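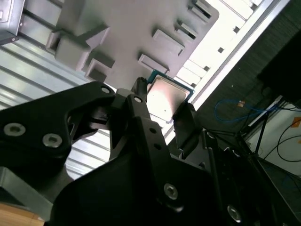
Our club at Rendwood has one semester left to get Lenz (the arm, named before my time) to put a processor in a desktop motherboard for the Ustanstead meet in June. The rules say pick, place, close the lever, and no human hands once the clock starts. Picking is the part we thought would be easy. The chip comes out of a gray molded tray with raised ribs all over it, and it likes to come up at an angle, so you end up with one finger on the upper left edge and the other on the lower right and the whole thing tilted like a hat. Of 97 logged attempts, 3 have ended with the chip seated flat. I would like to hear from anyone who has done better, or worse, I'm not proud.
posted by torque_wench_not

Are you gripping by the heat spreader or by the green part? If your pads are touching the green edge you're going to chip it sooner or later. Ask me how our team spent the fall.
posted by mildsolder

Both, depending on how it feels that day. The pads are flat and taller than the chip is thick, so there isn't much of a choice. How did your team spend the fall?
posted by torque_wench_not

Shopping for used processors.
posted by mildsolder

You're solving the wrong problem. Square it up first. Set the chip down against one of those tray ribs, nudge it until it's flush, then regrip. Costs you a few seconds and your angle error mostly goes away. We did this with playing cards and it worked on playing cards.
posted by gantry_goose

Disagree. Every regrip is one more chance to drop it, and the meet scores drops harder than time. Put a camera on the wrist, measure the angle, rotate the wrist to match the socket. The ribs are there to hold parts, they aren't a fence.
posted by pk_lowrange

They're a fence if you push things against them. That's what a fence is.
posted by gantry_goose

Okay, I ran both for an evening. Fence method: the chip comes out straighter, and twice it hopped over the rib, which I didn't know it could do. Camera method: lovely angle, then the wrist has to turn and we run out of space. I forgot to say we're doing this inside the case. The board is a Dell and it's still screwed in, so there's a big metal panel over the top end of the board and cables hanging in down the right side.

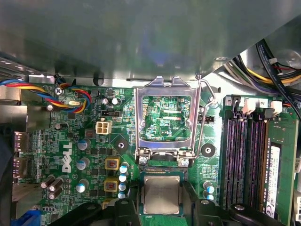
The socket itself is the calm part of the job. The load plate goes up, the lever stays out of the way if you bend it back far enough, and there's nothing tall right in front of it. The trouble is the memory slots. The gripper is wide, and as soon as it rotates clockwise it's leaning on the memory.
posted by torque_wench_not

Then take the memory out?? It's a processor contest.
posted by mildsolder

Rules say the board arrives as is – whatever's plugged in stays plugged in. I asked. The answer was one word and it was no.
posted by torque_wench_not

Rotate counterclockwise and come in from the other side. If your chip is square the hand doesn't care which way it's turned, only the corner mark does, and you can fix that when you load the tray.
posted by pk_lowrange

That would put me over the capacitors, but those are at least shorter than a memory stick. Trying it tonight.
posted by torque_wench_not

What gripper is it? Looks heavier than the one our school has.
posted by ninevolt_lou

Sarnemach, the two-finger one, bought secondhand. We had $4,000 for the year and I'd rather not say how much is left. The advisor says we can have $300 for narrower fingers if I write a page explaining why the wide ones were a good idea in the first place.
posted by torque_wench_not

Write the page. Narrow fingers fix more than code does.
posted by gantry_goose

First thing we agree on in this thread. Get them with a small step at the tip so the chip can't slide up.
posted by pk_lowrange

Counterclockwise clears the memory. It now bumps the panel on the way in, though only if I start from the old home position, so I moved home. Page is half written. Does anyone have a drawing for the stepped tips, or do I measure it myself?
posted by torque_wench_not

Sent you ours. Ignore the file name.
posted by mildsolder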